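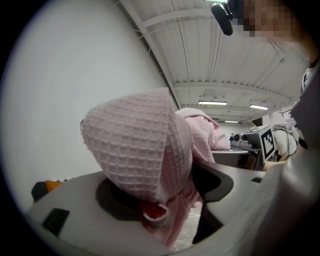
수건은 이제 그만 보고 싶다는 말부터 나왔다고, 야오왈락 두앙깨우가 전해 줬다. 그리퍼 비교를 시작하고 얼마 안 돼서 옆자리에서 들은 말이란다. 나는 메모장을 펴자마자 웃음이 터졌다. 사실 내가 묻고 싶었던 것도 딱 그거였으니까! 왜 하필 수건이냐고.

"딱딱한 상자는 웬만한 그리퍼가 다 집어요. 차이가 안 나죠. 천을 쥐여 주면 바로 성격이 드러나요." 야오왈락은 와플 무늬 수건을 특히 좋아한다고 했다. 올록볼록해서 카메라로 봤을 때 접힌 자리가 잘 읽힌다나. (그 말을 듣고 집에 와서 우리 집 수건을 한참 들여다봤다.)

팀이 비교한 건 손에 들고 쓰는 그리퍼 두 종, 킬레로와 빌런이다. 킬레로는 입구가 넓고, 빌런은 좁은 대신 쥐는 힘을 더 잘게 나눌 수 있다. 처음엔 당연히 빌런 쪽이 이길 줄 알았다고.

"제가 틀렸어요. 얇은 행주는 빌런이 좋은데, 두툼한 수건은 입구에서 뭉쳐 버려요. 킬레로는 뭉친 채로 그냥 물고 가고요. 보기엔 좀 투박하죠?"

기록은 모두 1684회. 그중 72회는 카메라 노출이 틀어져서 버렸다고 한다. 아깝지 않냐고 물으니 손사래를 친다. "아깝죠! 근데 천장 형광등이 렌즈에 바로 들어오면 천의 주름이 날아가요. 그런 건 남겨 봐야 나중에 골치예요."

넓은 화각 카메라 얘기가 나오자 말이 빨라졌다. 가장자리가 휘는 건 보정하면 되는데, 손목을 꺾을 때 작업자 몸이 화면 한쪽을 다 덮는 게 더 신경 쓰인단다. 그래서 마커를 어디에 둘지를 두고 팀 안에서 꽤 오래 다퉜고, 아직도 결론은 없다. 책상 쪽이 낫다는 사람, 벽이 낫다는 사람. 본인은 책상파라고.

컨트롤러는 프루잇을 쓰다가 프롤루스로 바꿨다. 이유가 좀 귀엽다. "프루잇이 성능은 더 좋아요. 그런데 버튼이 너무 깊어서, 한 시간 하면 엄지가 아파요. 숫자로는 안 나오는 거잖아요." 대신 프롤루스는 신호가 가끔 늦게 들어와서, 집는 순간을 맞출 때 기록을 손으로 다시 봐야 한다. 이 얘기를 할 때는 한숨이 길었다.

다음 목표를 물었더니 7월까지 3000회를 채우는 거란다. 천 종류도 5가지로 늘리고, 이번엔 니트도 넣는다고. 니트는 올이 걸려서 다들 피하던 재료라는데, 야오왈락은 벌써 스웨터를 골라 놨다.

"제 옷이에요. 소매가 늘어나서 어차피 못 입어요."

인터뷰 > 로봇·자동화 > 그리퍼
검색어를 입력하세요 검색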